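Wostix frozen meals: progress report to Lowther, 9 November 2023

Since May we have tested 16 recipes for the Clarkine line. Two are ready for sale, and the potato bake needs more work, as the middle stays too firm.
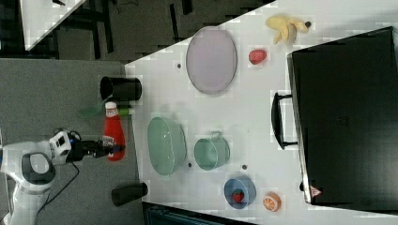
We also changed the tray supplier to Zuvomport. The new film peels more easily, but delivery was late two times.

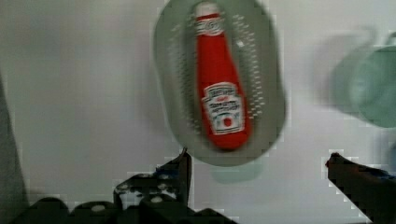 Ketchup bottle and gray perforated plate

The budget is on plan. We ask for two more months to finish the salt reduction.
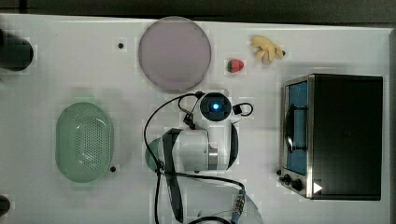
Tabletop with round plate and toy strawberry

Next step: shelf-life test of the bean chili.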